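So I finally caved and bought a proper bread basket. All winter I'd been handing my flatbread around on a dinner plate, like it was leftovers, and my friend Hala Nasrallah had started making faces about it. This one came from a little shop in Titville (74 steps up from the parking lot, I was wheezing) and I love it! It's oval, wicker, a nice warm reddish brown, and it looks so good on the pale tablecloth I drag out every March. I don't even bother with a napkin liner, the crumbs just shake out over the sink. Next up is soup for six, and I still have to dig out the big pot and find enough spoons that match, or sort of match.
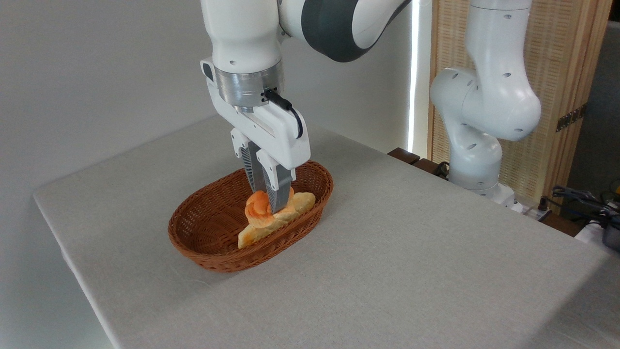 The new basket with flat bread and a little orange rose swirl on top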